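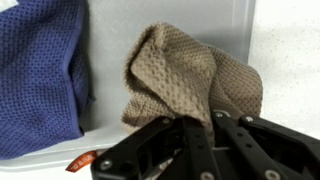

Sani wrist kit for cloth handling
2025-09-01, by Omolara Wike

Sani is our wrist camera and two-finger gripper kit for people who want to teach an arm to handle cloth, and after a long summer of towels I'm very pleased to say it's ready to order. It fits on the end of the arm, records what the gripper sees along with how far open the fingers are, and saves each attempt as its own tidy folder. You guide the arm, it does the noting down.

Cloth is a lovely thing to work on. A mug is the same mug every time you reach for it, but drop a waffle towel into a tray and you get a new shape each go, with new folds to pinch and a hem in a different place. That's exactly why you need so many examples, and why we put the camera down at the wrist, close enough that the weave shows up. In June, Ibrahim Ekwueme and Aminu Briggs used a Sani at our Stondside workshop to gather 1,426 towel picks, lifting one from a tray with another beside it, and they still come in early to do more!

What the kit does

The fingers are flat black linkage plates, slim enough to slide in beside a fold and take hold of a small gathered bit of fabric. They'll also hold a thick bunch, though you do want to go a little slower on the close (there's a dial for that on the handset). The camera looks straight along the fingers, so the grip point stays in view while the cloth is lifted.

Recording starts when you press the thumb button and stops when you press it again. A long press marks the attempt as a miss. Please keep your misses! Olanrewaju Omoregie, who looks after training here, is forever asking for more of them, particularly the ones where two towels come up together.

Holtamano, the desktop program, comes with every kit. It lines up the video and finger readings, lets you trim the dull bit at the start, and exports to plain files you can read with whatever you already use. Labels are free text. We use "pinch", "lift", "carry" and "drop" and haven't needed much else.

Getting good examples

Mix your colours. Our first batch was nearly all one shade and the arm got rather fixed on it. Put a second towel in the tray, move the tray now and then, and change who is guiding. Sinan Güneş picks from the corner and I go for the middle, and the learning system did better with both of us in there.

In the box

Gripper and wrist camera, fitted together
Handset with thumb button
2 cables, long and short
9 spare finger screws
Holtamano licence for one computer

The gripper takes 17 minutes to fit the first time if you read the sheet first. I didn't, and it took me most of a lunch break.

Not included: the arm, the tray, or the towels. Any towel will do, care labels and all.

Spare finger plates can be ordered separately from the parts page. A softer fingertip for thin fabrics such as tea towels and pillowcases is being tried out now, and I'll add it here once we're happy with it.

3 comments | 11 shares

Clomeo, Stondside workshop. Contact us | © Clomeo 2025 | Back to top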